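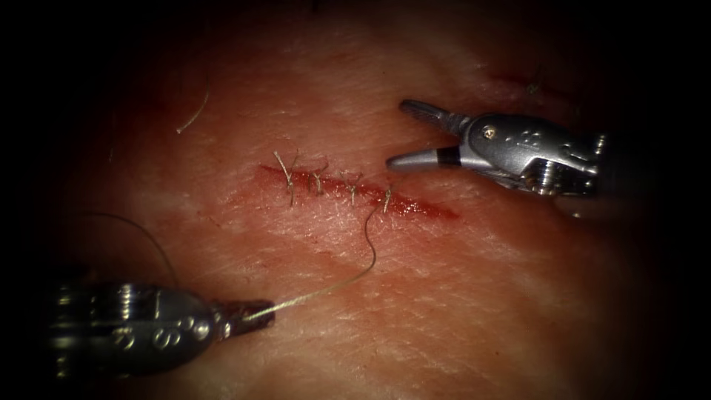 4 Einzelknopfnähte auf dem Hautblock

Ich fange die Einzelknopfnaht immer an einem Ende des Schnitts an und arbeite mich zum anderen vor. So steht es auch im Plasetti-Heft, und für den Einstieg finde ich das wirklich am angenehmsten!

1. Den Faden auf 180 mm kürzen. Mehr braucht ihr für den Anfang nicht, und es verheddert sich weniger.

2. Einstechen, unter dem Schnitt durch, gegenüber wieder heraus. Beide Ränder gleich tief fassen.

3. Knoten legen und zur Seite ziehen — bitte nicht oben auf dem Spalt sitzen lassen.

4. Die Enden kurz abschneiden, aber nicht direkt am Knoten. Kleine Stoppeln dürfen ruhig stehen bleiben (ich lasse sie beim Üben gern etwas länger, dann kann ich sie später besser greifen).

Hinweis: Den langen Faden beim Knüpfen nur leicht spannen. Wer zu fest zieht, wirft die Ränder auf, und dann sieht die ganze Reihe wellig aus.
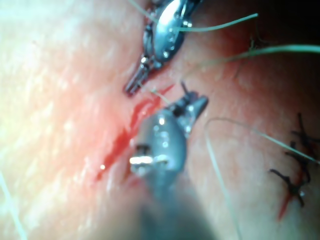
5. Vor dem nächsten Stich beide Spitzen über den Schnitt bringen und kurz schauen, wo der Rand liegt. Kunstblut vorher abtupfen, wenn es stört.

6. Schritte 2 bis 4 wiederholen, bis der Schnitt zu ist.

Vorsicht: Die Haut nie mit den Spitzen quetschen! Abdrücke gehen beim Vallholm-Block kaum wieder heraus. Ersatzblöcke gibt es unter der Bestellnummer 1105.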